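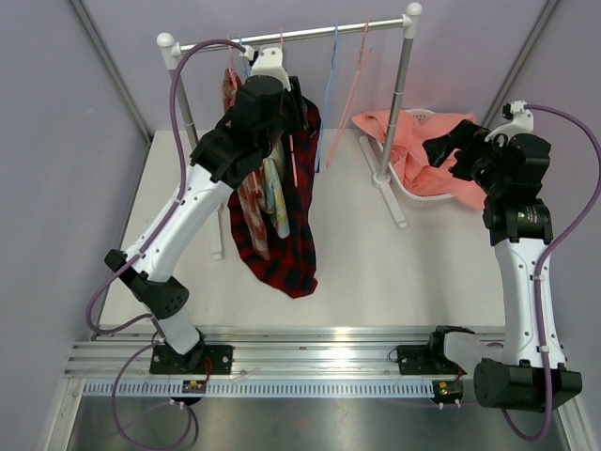
Sonetti Two-Arm Laundry Cell

The Sonetti is a bench-size work cell for hanging, unhanging and basket handling of clothes. It is sold to research groups, appliance makers and commercial laundries that want to find out how much of this work a machine can take over today. It is not a home appliance and we do not sell it as one.

Two arms share one rail and one table. A clothes rack stands on the table between them, with the basket at one side. The arms use the same hangers, the same rack and the same basket a person would buy in a store. We made that choice early. Garments on special hooks are much easier for a machine, but results from them do not carry over to a real laundry room.

What it does now

Hanging a shirt on a hanger. The garment starts in the basket, usually bunched up. One arm lifts it, the second looks for the collar or a shoulder seam, and the two arms pass it back and forth until the neck opening is clear. In our shop in Tivness the average time from basket to bar is 298 seconds for a long-sleeved button shirt. T-shirts are faster. A person does the same job in well under a minute.

Taking clothes off the rack. This is the most dependable task. Garments come off the bar one at a time and go into the basket. The hangers can be left on the bar or removed, depending on the program.

Moving hangers along the bar. Thin plastic hangers swing when touched, and an arm that waits for them to stop loses a lot of time. The current software reaches for a moving hanger if the swing is small and waits if it is large.

Sorting by color or size into a second basket. Works well on solid colors. Plaids and florals get put in the wrong pile more often than we would like.

What it does not do

Folding to a retail standard. A basic towel fold is included with the software, but shirts folded by the cell look like shirts folded in a hurry.

Small buttons and zippers. The grippers can close on a button but cannot reliably put it through the hole.

Wet heavy items such as jeans and bath sheets. These are over the lifting limit when held at full reach.

Socks. Pairing works, but picking a single sock out of a full basket often brings up three.

If your interest is mainly in one of these, please call before ordering. We would sooner tell you no than take a unit back.

Arms and grippers

Both arms bolt to black mounting plates on an aluminum rail. Loosen the plate bolts to slide an arm along the rail, tighten them again, and run the calibration routine. Allow 14 minutes for it. The arms should not be moved with power on.

The grippers are two-finger units. White plastic tips are fitted for bars and hangers, and softer tips are available for knitwear. Tips are a wear part. On a cell running daily, expect to replace them after 200 hours of use. They cost little and change without tools.

The purple cables carry power and signal to the wrists. They are left with slack so the arms can reach the table without pulling on the connectors. Do not tie them tight to the arm links. Most of the service calls we had in the first year were for cables that had been tidied up after installation.

Rack and basket

One rack and one white basket come with the cell. Any rack with a round metal bar can be used, as long as the arms can reach over it. Very light racks tip when a hanger is pulled sideways, so clamp or weight the feet if you bring your own.

Enclosure

Side walls and a back wall on metal corner posts. The walls are plain on purpose - patterned backgrounds confuse the cameras when a printed garment is in front of them. Keep posters and tape marks off the inside faces.

From customers

Pangaribuan, a linen and uniform service, has used a Sonetti in its back room to test which jobs are worth automating. Ornella Russo, who runs the trial, sent us this: "Unloading is fine, I leave it alone and come back. Hanging is too slow for us. I have two people who can clear a cart while it does a handful of shirts. But it doesn't mind doing it at night, so we are looking at that."

Her team keeps the cell on unloading only for now and will try overnight hanging in February.

Gianni Orlandini, who wrote the garment handling software, expects hanging times to come down with each release. He puts most of the delay in the search for the collar. We do not publish target times for future versions.

Ordering

The cell ships in 7 crates. Installation by Brorkgate staff is included, along with a day of training for two operators. You will need a level floor, a standard wall outlet and a network connection. Customers supply their own garments. We suggest starting with a mix of old clothes, including some thin ones, before trying anything you would be sorry to tear.

Software updates are included for the first year. Replacement tips, cables and mounting plates are kept in stock in Tivness. Lead time for a complete cell depends on arm supply, so ask for a date with your quote.

Page updated Thursday, January 4, 2018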